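Home | Posts | My Shop Diary | Contact

Paying myself first

In October I had my second meeting with Afroza Biswas, who helps women in Lodemport to open small businesses. I sell hand-printed fabric under the name Dultora, and I came to her with one question: why am I always tired and always without money?

She asked me to write down what I had earned in the month, and I wrote 1,818 dollars. Then she asked what I had paid to myself. I had no answer, so I left the line blank.

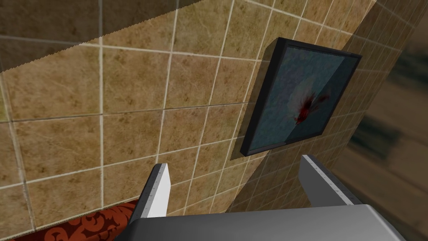
My mother also worked all her life in the shop of my uncle, and her name was never on any paper. I think I learned from her that a good woman does not ask for a salary in her own business. Afroza did not agree with this, and she was quite strict with me.

After materials and rent, I had 1,042 dollars left. We decided that 400 of it goes to my own account every month, before I buy any new ink.
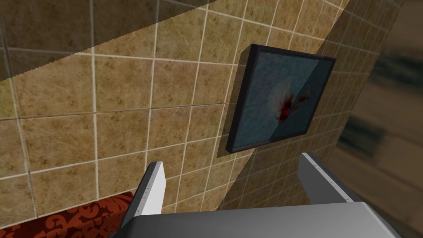

The first time I made the transfer, I felt a little guilty. My friend Giorgia Cattaneo, who has her own bakery, told me she felt the same for two years. I still have to raise my prices for the table linen, and I will write about it when I have the courage.

This site uses cookies. Accept | Settings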